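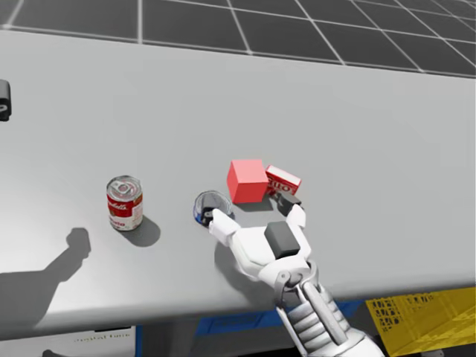
*Red-and-white soup can on a light gray tabletop.*

**Fri 21 June**

Hi crafters! I'm Chaltu Gashaw, and I'm so happy to announce that my paper lantern workshops are coming to Plaston (finally!). We'll cut, fold and glue our way through the Skemeo lantern, the pleated one so many of you have emailed me about since January. I've tested 17 paper weights for it, and the winner is a plain 95 gsm sheet that creases beautifully and doesn't crack along the folds.

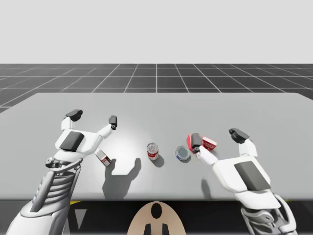
**Do I need to bring my own supplies?**
Just small scissors you like using. Paper, glue and string are all in your kit.

My friend Noreen Cheema is teaching the beginners' table, and she's very patient with wobbly folds! We have room for 100 people across all the sessions, so grab your spot early. Kids are welcome with a grown-up.

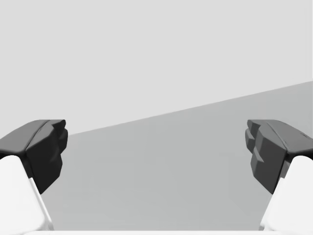 ## Sign up

Send me a note with your name and which table you'd like, beginner or pleated. I'll write back with the template and the room number. Happy folding!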